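Skustirham Women's Basketball League - Online Services
Support ticket: Scoring and statistics
Subject: Player totals do not match the final score, semi-final round
Status: Closed
Priority: High
Raised by: Nerys Wogan, Fixtures Secretary, Bevan Ladies
Assigned to: Krum Mladenović, Statistics Support

Original report

I write on behalf of Bevan Ladies regarding the published box score for our semi-final against Bendano. The final score on the results page is correct and is not in dispute. The individual totals beneath it are wrong. Our captain is credited with 17 points, whereas the paper scoresheet signed by both table officials gives her 20. The team total in the player table is therefore three points lower than the team total at the head of the same page.

The error has carried through to the season leaders page, where she now stands one place lower than she should. The league uses that page when drawing up the shortlist for the end-of-season awards in May, and I should be grateful if the matter could be put right before the shortlist is prepared.

I have refreshed the page, signed out and in again, and viewed it on a second computer. The figures are the same in each case. 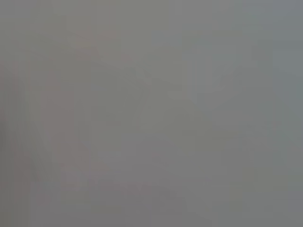 Response from Krum Mladenović, 09:40

Thank you for your report. The mismatch between the two totals has been confirmed on the public page and on the internal copy. The final score is entered by the table officials at the end of the game and is held separately from the play-by-play record, from which the player table is built. It is therefore possible for one to be right and the other to be wrong.

Please would you provide the following:

The period in which you believe the missing points were scored.
The shirt number of the player as written on the paper scoresheet.
Whether the game was scored on the league's own tablet or on one belonging to the home club.

Until the enquiry is complete the box score will carry the label "Under review". The results page and the final bracket are unaffected.

Reply from Nerys Wogan, 10:25

The missing points are a single three-point basket in the third period, shortly after a time-out called by Bendano. Her shirt number is 20. The game was scored on the home club's tablet, using the Sasent scoring application. Braulio Cervantes was the scorer and Annelies Bosman kept the paper sheet beside him. Both have said they are willing to be contacted.

Response from Krum Mladenović, 11:15

The play-by-play record for the third period has been examined. It contains a three-point basket for Bevan at the point you describe, but the basket is recorded against shirt number 2. Bevan had no player wearing number 2 on the team list for this game. When the record was sent to the league's system, the basket was accepted for the running score and then left out of the player table, as there was no matching player to whom it could be given.

Two explanations are being considered. The first is that the number was entered by hand and the final digit was missed. The second is that the tablet lost its connection during the time-out and sent an incomplete entry when it reconnected. The device log will be needed to decide between them.

Request to Braulio Cervantes: please open the application, choose Game History, select the semi-final, and then choose Send Log to League. The tablet must remain connected until the message "Log received" is shown. Please do not update or reinstall the application beforehand, as this removes the stored log.

Reply from Braulio Cervantes, 13:05

Log sent. The first attempt stopped part of the way through and showed the message "Transfer not completed". I moved nearer to the router in the club office and the second attempt finished normally.

For what it is worth, I recall the passage of play. The teams had both made substitutions at the time-out and I was still changing the players on court when the basket went in. I used the "Other number" box for that basket because her name was not yet on my list of active players. Annelies called out the number and I typed it. I did not notice anything wrong at the time - the running score went up by three, as it should have done, and we agreed the score at the end of the period.
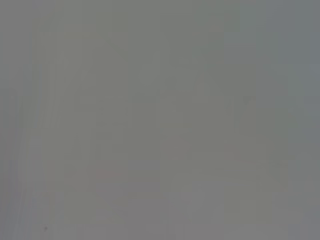 Response from Krum Mladenović, 14:30

The log has been received in full and shows no loss of connection in the third period. The entry was made through the "Other number" box, as Mr Cervantes describes, and was saved with the single digit 2. The second explanation has accordingly been set aside.

The application should have given a warning that the number did not appear on the team list. It did not do so. On a test game set up this afternoon, the warning appeared when an unlisted number was entered during normal play, but failed to appear when the substitutions screen was still open behind the box. This has been reported to the supplier as a separate fault.

A correction to a published semi-final record requires the agreement of the Competitions Officer. The ticket has been passed to Bonifacio Escobar with the play-by-play record and the device log.

Decision by Bonifacio Escobar, Competitions Officer, 15:50

I have compared the electronic record with the paper scoresheet. The paper sheet is the official record under the competition rules, and it credits the basket to Bevan number 20. Bendano have been informed of the proposed change and have raised no objection. The correction is approved. The result of the game stands as published.

Action taken, 16:20

The third-period basket has been moved from number 2 to number 20.
The box score has been rebuilt, and the player and team totals now agree.
The season leaders page has been refreshed and the captain's position restored.
The "Under review" label has been removed.

Advice to scorers

Until the supplier has issued a repair, scorers using the application should close the substitutions screen before entering a basket. Where play does not allow this, the basket should be entered as "Team - player to be confirmed" and given to the correct player at the next stoppage. Clubs are reminded to compare the player table with the paper sheet before the officials sign.

Reply from Nerys Wogan, 16:45

I confirm that the page now shows the correct figures. Please close the ticket, with the club's thanks.

Ticket closed by Krum Mladenović, 16:50
Related fault: warning not shown for unlisted shirt number (open, with supplier)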